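Dye notebook, madder, second round
June 29, 2023

I promised myself after the muddle in May that I would write the next madder bath up on the same day I did it, while my fingers were still orange, and so I am sitting down with a mug of tea and the loose sheets from my apron pocket and doing exactly that. Bear with me, whoever opens this book after me. I do go on a bit, but I have been caught out too many times by my own short notes ("pot 2 better, use less") to trust them any longer.

The question is the same one as before. The May skeins came out a dull brick brown and we all wanted the warm red that the old sample card shows, the one pinned up by the door. We had blamed the roots, then the wool, then the water, and we had changed all of those things at once, so of course we learned nothing from it! This time I kept the wool and the roots the same and only changed how the heat was handled and whether chalk went into the water.

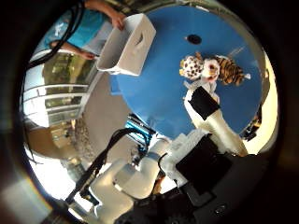

MATERIALS AND SETUP

Wool: 900 grams of the Waden two-ply, undyed, all from the one bag. I washed it in warm water with a little plain soap and rinsed it until the water ran clear, which took longer than I like to admit. There is a good deal of grease left in that yarn when it arrives.

Mordant: alum with a pinch of cream of tartar, same as always (the amounts are on the inside cover of this book, please don't copy them from the old green one, which has a slip in it). The wool went in damp, came up slowly, stayed at a gentle heat and then cooled in the pot with the lid on.

Roots: Marchand ground madder, the coarse grade. I put it to soak in a bucket of lukewarm water for 24 hours before anything else happened, and gave it a stir whenever I walked past. By the end it smelled like a garden shed after rain. I have grown fond of it.

Pots: the big Bakedon enamel pot for the first bath and the smaller steel one for the second. I checked the enamel all over for chips with a flashlight before I started. A chip down to the iron will sadden the color in no time, and I would hate to spend another month chasing a brown that came from the pot.

Thermometer: the Arneo probe. I tested it in ice water and in boiling water and it was close enough at both ends to trust.

FIRST BATH, NO CHALK

I split the wool evenly between the baths and put the first half in when the liquor was just warm to the hand. Then came the part I am worst at, and that is leaving it alone. I brought the heat up as slowly as the burner would let me, nudging the knob and going off to wind bobbins and coming back and nudging it again. The idea is to stay well under a simmer the whole time. As I understand it the reds in madder come out at a low heat and the browns follow once you let the pot get properly hot, and looking back at the May pages I can see that we let it bubble away merrily while we ate lunch.

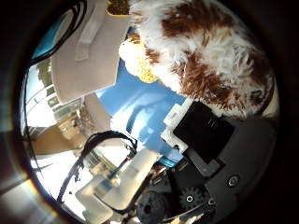

It did get away from me once. The burner has a sticky spot near the low end and when I came back from the phone the probe was reading higher than I wanted, so I pulled the pot off, took the lid away and let it stand for 17 minutes until it had come down again. I have marked this on the sample tag in case it matters. The wool looked a soft orange at that point, with no brown in it that I could see by the window, but wet wool is a terrible liar and I have been fooled by it plenty.

SECOND BATH, WITH CHALK

Same roots, same soaking bucket, same weight of wool. The only difference was the chalk, ground fine and stirred into a jar of water first so that it wouldn't sit in lumps at the bottom. I added it before the wool went in. The liquor changed almost at once, from a kind of marmalade to something a good bit closer to wine, and I may have said something out loud. Our tap water here is very soft, and every old recipe I have read that praises hard water for madder suddenly made more sense to me.

I kept this one lower and steadier than the first, having learned the trick of the sticky knob by then (turn it past where you want it, then back). The wool stayed in until the heat had done its work and then cooled in the liquor overnight, the same as the first batch, lid on, wrapped in the old quilt.

When I had the skeins side by side, rinsed and squeezed, I wrote down what I saw before asking anyone else. First bath: a clear, friendly orange, lighter at one end where the tie had been pulled too tight. Second bath: a real red, with a bit of rust in the depths of it. Neither is the sample card, but the second is a cousin.

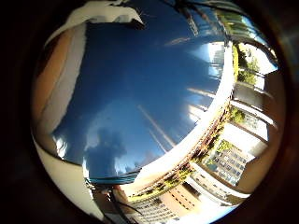

Ronja Hovland thinks I should not give the chalk all the credit. Her point is that the second bath was also the cooler one, so I have two changes in it again, the very thing I scolded us all for on the first page. She would run the chalk bath once more with the heat let up on purpose, to match the first, and see whether the red holds. She also wonders if the soaking bucket had settled by the time I scooped from it, and whether the second pot simply got the richer sludge from the bottom.

Well, she is right on both counts and I was a little cross about it for the length of a cup of tea. The bucket I really hadn't considered. I stirred it before the first scoop and I can't swear that I stirred it before the second. From now on the roots get weighed out dry into separate jars, one per pot, and soaked that way.

What I want to do next, in this order if the weather lets me dry things outside:

1. Repeat the chalk bath with separate jars of root and the heat held the way it was in the first bath.

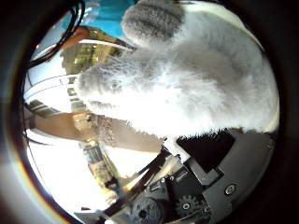

2. Put a small skein into what is left in each pot. I saved both liquors with the lids on in the cool corner by the sink. Please don't pour them out, even if they begin to look unpleasant.

3. Pin a strand from each skein in the south window, half of it tucked under card, and look again when the summer is over.

4. Loosen the ties! Figure-eights with plenty of slack. The pale band on the orange skein is entirely my own doing and it will annoy me every time I wind it.

5. Ask Marchand whether the coarse grade is from the same harvest as the bag we opened in May. The label doesn't say and I would like to have it written down here.

The skeins are on the wooden rack at the back and may be handled, but they are still damp in the middle, so put them back spread out. Strands for the sample card are in the envelope taped to the next page. I'll add the light test notes under this entry and leave the facing page clear for them.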